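Stotar Low-Cost Arm Study
Progress report to the Clirkolora Fund
30 August 2021
Prepared by Malou Arnardóttir

Since our April report we have moved from simulation to the bench, and I am very happy with how much we have learned in a short time! The question is still the one you funded: can a small printed arm learn to correct its own reaching errors, without expensive joint sensors?

Our method is simple. The arm makes a set of random reaches, we record where the tip ends up, and a small model learns the gap between where we told it to go and where it went. Ruwan Munasinghe rewrote the fitting code over the summer and it now runs on an ordinary laptop. Training takes 500 reaches, which the arm can get through in one afternoon. 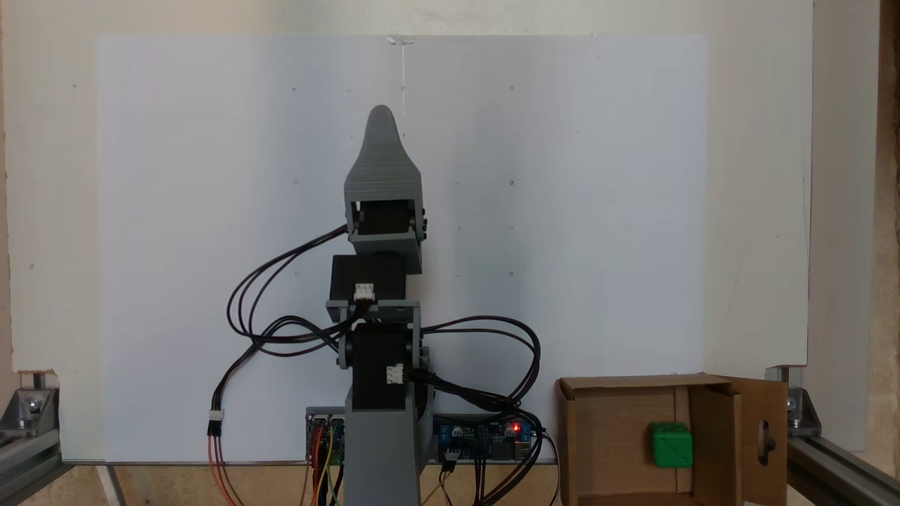 Figure 1. The printed arm in front of the gridded panel, with its control boards at the base.

The best news is the drop in tip error. With the learned correction switched on, average error fell by about 40 percent compared with the plain geometric model. Most of the gain comes at the far end of the reach, where the printed brackets flex the most - exactly where we had hoped to see it. Njoroge Mfaume repeated the test after taking the arm apart and putting it back together, and the old model still helped, though less than before. A short retraining brought the rest back.

Two things have slowed us down. Cable drag pulls on the upper joints in some poses, and the model treats it as if it were bending in the brackets. Kasun Sultana is trying a different cable route. We also stripped the gears in a servo and lost some days waiting for the replacement.

Spending is on plan apart from the extra servos, which we covered from the travel line. Next we will build a second arm and see how much of the first one's model carries over. Spyros Ververidis has the parts printing now, and we expect to start those runs as soon as the new cable route is settled.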